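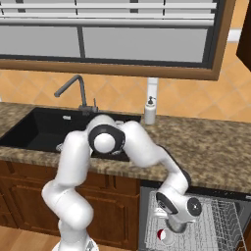 Robotic arm above an open dishwasher, computer rendering

Player Registration, Loans and Transfers: Frequently Asked Questions

Applies to all senior teams in the Esthorpe and District Soccer League. Where an answer on this page conflicts with the League Handbook, the Handbook applies.

REGISTRATION

When is a player considered registered?
A player is registered when the status in Emodero changes from "Submitted" to "Active." Submitting the form does not make a player eligible. Neither does paying the fee. Clubs should check the status before naming the player on a team sheet.

What has to be uploaded?
A head-and-shoulders photo, proof of date of birth, and a signed Form 112. Players under 18 also need the signature of a parent or guardian on page 2 of the form. Scans must be legible. A form with a missing signature is returned to the club and goes to the back of the line when it is sent in again.

What is the deadline for a weekend match?
The complete application must be in Emodero by 5:00 p.m. two days before kickoff. Applications received later are processed for the next round. The deadline is the same for postponed matches and is counted from the new date.

Can a player be registered with two clubs?
Not in this league. A player may hold one league registration and one registration with a team in an indoor or veterans' competition. Both must be declared on Form 112.

How many players can a club register?
There is no upper limit for the club as a whole. Each team list is capped by division, and the caps are printed in the Handbook. Goalkeepers count toward the cap.

TRANSFERS

When are the transfer windows?
The summer window closes on the last day of August. The midseason window opens in January and closes at the end of that month. A player who has not been registered anywhere in the current season can be signed outside the windows, up to the end of March.

What does a transfer require?
The new club opens the request in Emodero. The player confirms it by email. The current club then has seven days to accept or object. If it does not respond, the transfer goes through automatically on the eighth day.

On what grounds can the current club object?
Unpaid dues, unreturned club equipment, or a suspension that has not been served. A club cannot object on the grounds that it is short of players. Each objection must state the amount owed or the item concerned.

My former club folded in October. Do I have to wait for the January window?
No. Players of a club that withdraws during the season are released on the date the withdrawal is accepted. They can register elsewhere from the following day. Matches already played for the withdrawn club do not count against them for cup purposes.

Do goals move with the player?
Yes, for the league scoring chart, provided both clubs play in the same division. Goals scored in a different division are listed separately. Goals in matches that were later annulled are removed from the chart.

LOANS

Are loans permitted?
Yes, between clubs in different divisions. The minimum term is 28 days. A club may have no more than 2 loan players on the field at the same time.

Can a loan be ended early?
Only for a goalkeeper, and only if the parent club has no other registered goalkeeper available. The parent club sends the recall notice through Emodero.

Can a loan player face the parent club?
Not in league matches. In the Boersma Cup it is allowed with written consent, which must be uploaded before the team sheet is submitted.

Is a loan player cup-tied?
A player who has appeared in the Boersma Cup for one club cannot appear for another in the same season. Being an unused substitute is not an appearance.

ELIGIBILITY AND PENALTIES

What happens if an ineligible player takes part?
The match is recorded as a 3-0 loss unless the actual result was worse for the offending team. The club is also fined. A second offense in the same season is referred to a hearing, where the maximum fine is $600.

Does a suspension carry over after a transfer?
Yes. It is counted in matches played by the new club's team in the same competition type. League suspensions are served in league matches and cup suspensions in cup matches.

Can a club appeal?
Appeals must be filed within five days of the written decision. The deposit is refunded if the appeal is upheld in whole or in part. Video may be submitted, but only for questions of identity.

The player's name is spelled wrong on the team sheet. Is that an offense?
Not if the registration number is correct. The referee notes the error and the club corrects it in Emodero.

CONTACT

Who handles registration questions?
Janaka Sultana, Registrations Secretary. Use the message function in Emodero and include the player's registration number. Paper forms can be mailed to P.O. Box 677, Badville. Registrations are not accepted by telephone or at matches.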